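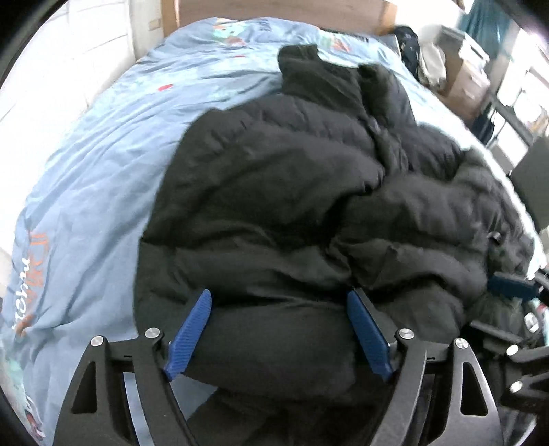 Setting up a coat-folding session

Home Guides Kit Notes Contact

Written fast, between sessions, will tidy later. These are the steps we use on the Brastano set for folding bulky clothes with hand-held grippers. Jackets and coats only. Shirts are a seperate page and much easier.

You want a learning system to see the same job done many ways by people who know what they're doing. So the job stays the same and the small stuff varies. Keep that in your head and most of the rest follows.

1. Pick the bed

Any bed with room to walk on at least one side. Patterned sheets are fine, leave them on. Jintana Jitpraphai started out swapping every cover for a plain one and we lost half a morning to it. Real bedrooms have prints and pillows and a desk in the corner. The model has to cope.

2. Lay the garment out

Collar towards the headboard, hem towards you. Front up. Sleeves wherever they fall – don't straighten them every time or every example starts the same. Dark padded coats are the hard ones, black on black, seams vanish in the creases. Do more of those, not fewer.

3. Check the grippers

Open and close both a few times. Pads seated, screws tight, nothing rubbing. Wipe the lens. Fully open before you start recording, always, so the zero is right.

4. Start position

Jaws open, over the lower part of the coat, hold still for a slow breath. Then go.
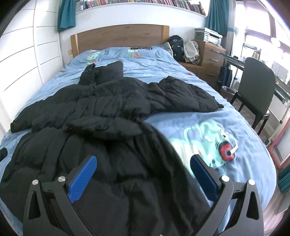 Open jaws over the coat, collar at the headboard end.

5. The fold

Sleeves in first. One side, then the other, across the body. Then hem up to the chest, then once more if the coat is long. Grip the fabric itself, a good pinch of the outer layer plus whatever padding comes with it. If you only get the shell it slides out of the pads halfway.

Go at the speed you'd fold washing if you weren't in a rush. Too slow is worse than too fast, the model learns to dither.

Missed a grip? Carry on. Open, go back, take it again, finish the fold. Recoveries are gold. Only bin a take if you dropped a gripper or someone walked through.

6. Stop and reset

Hands off, jaws open, hold, stop recording. Shake the coat out by hand and throw it down again at a slightly differnt angle. Swap garments after 6 takes or you'll start doing it in your sleep, and it shows.

7. How many

60 good takes per bedroom is the target. Takes about 4 hours with breaks. Take the breaks – wrists go before patience does.

8. Naming and upload

Room, garment, operator, take number. In that order. Myung-ja Seo checks uploads in the evening and will send back anything called "final" or "new". Upload the same day, cards get mixed up in the bag overnight.

Things that went wrong in May

– Curtains open on one take, shut on the next, then open. Pick one and leave it for the whole garment.
– Coat zipped up. Unzip first unless the sheet says zipped.
– Second gripper resting on the bed still recording. Both on or both off.
– Somebody folding on the floor becuase the bed was too low. Kneel if you must, keep the coat on the bed.

Gloves and scarves to follow once the Siddiqui kit comes back from repair.

Share (7) Comments (4)

Contact: Brastano data desk | Back to top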